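Skolorero Town decline invitation to Asar Invitational League, and ask for their postage back

Last updated: May
Reading time: 5 minutes

Skolorero Town Football Club has this week turned down an offer to become a founding member of the Asar Invitational League, a new competition which would have taken the club out of the regional pyramid, guaranteed it a place every season regardless of results, and required it to play home matches somewhere other than home.

The offer arrived as a bound prospectus with a ribbon in it. The club's board read it twice, the second time aloud, and replied the same evening.

"We were flattered to be asked," said club chair Philomena Ó Conaill. "We finished 19th last season. It isn't often that a club finishing 19th is described in writing as an elite sporting asset, and we have kept that page. The rest of it we have sent back."

The Asar Invitational League was announced in the spring with a founding list of clubs and a launch film containing a good deal of slow-motion grass. Under its rules founding members could not be relegated. They could not be promoted either, there being nowhere to go, but the prospectus dealt with this by describing every position in the table as "a destination". Clubs finishing bottom would receive what was called a continuity award.

Skolorero Town's supporters were asked for their views at an open meeting in the clubhouse, which holds rather fewer people than turned up to it. Of the 181 votes cast, 2 were in favour of joining. One of those has since been withdrawn by a gentleman who thought he was voting on the pies.

The regional association had already written to all its member clubs to say that any side entering the new league would lose its registration, its place in the cup and its right to hire referees. The club wishes to make clear that the warning had no bearing on its decision, although it would like it noted that the bit about referees was greeted with applause.

What the league proposed

For members who have not seen the prospectus, the main points were as follows.

Each founding club would sign up for 19 seasons, with no break clause. A club wishing to leave early would have to find a replacement "of equal or greater narrative value". The board took advice on what this meant and the advice was that it didn't mean anything.

Home matches would be moved to Valcárcel, where the league's backers have an arrangement over a stadium. Supporters travelling from Skolorero would be offered a coach, leaving from a lay-by, at a time the prospectus gave as "early".

Kick-offs would be set by the broadcaster, which had not yet been appointed. Skolorero Town have kicked off at 3pm for as long as anyone at the club can remember, apart from one season when the clock over the stand was wrong and the club simply followed it.

Club colours would be "refreshed". An artist's impression showed the first team in pale lilac. The first team were shown the artist's impression.

There was also the matter of the name. Founding clubs would be free to keep theirs, provided it could be shortened to three letters and said comfortably by people who had never been there.

The manager's view

First-team manager Caoimhe Quinlan was asked for her thoughts by the board and provided them in the car park.

"I've got a squad that wants to go up," she said. "It might not look like it from some of the second halves, but they do. If you tell them they can't go down and they can't go up, I don't know what I'm meant to say to them at half-time. I'd have to talk about the weather."

Quinlan, who took the job in the middle of last season with the side already well acquainted with the lower part of the table, has signed on again for the coming campaign. Her terms include a new set of training bibs, the old ones having been washed with something red.

She added that she had nothing against the clubs that had said yes. Staltusetti, Skolorero's nearest rivals, signed in the first week and then unsigned in the third, after their supporters parked a hay trailer across the ground's only gate and went home with the keys. The two clubs are on better terms than they have been for years, which both sets of supporters are finding hard to get used to.
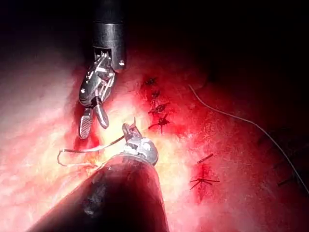
The derby will go ahead next season as normal, home and away, with the away supporters once again housed behind the goal at the end without a roof. Discussions about the roof continue. They have been continuing for longer than most of the squad has been alive, and the club is confident that they will go on doing so.

Money

The board is aware that some members will ask about the money, and would prefer to bring it up first.

The joining payment was large. It was larger than everything the club owns, including the ground and the mower. It was also to be paid in stages, with each stage depending on the one after it, and the prospectus described the total as "indicative". When the club asked what it indicated, it was sent a second copy of the prospectus.

Against this, founding clubs were asked to put up a deposit of 2000 euros before the first meeting, to cover what was listed as hospitality. Philomena Ó Conaill pointed out to the league's representatives that the club had hosted them at the ground in April and given them soup. No invoice had been raised for the soup. She has now raised one, along with the cost of returning the prospectus by registered post, the ribbon having put it into a higher weight band.

Season tickets for the coming campaign are held at last year's price. They can be bought from the clubhouse on match days, or from the window beside the turnstile on weekday evenings between 6pm and 8pm. Please bring the right change if you can. Anyone who bought a lilac scarf from the man outside the station should know that he has no connection with the club, and that it will not be exchanged.

What happens next

The club will begin pre-season training at its own ground, in its own colours, with a friendly against Staltusetti reserves to be arranged once the pitch has been reseeded. Supporters are asked to keep off the near touchline until then, and that includes the short cut to the bus stop.

The Asar Invitational League has said that it respects the club's decision, that the door remains open, and that the offer will expire at midnight. It has since been extended to the following midnight, and then to the one after that.

"They rang again this morning," said Ó Conaill. "Very polite. They asked if there was anything that might change our minds. I said they could start with the roof."

Members with questions about the vote can put them to the board at the summer meeting in the clubhouse, starting at 7.30pm. The bar will open at 7pm and there will be pies.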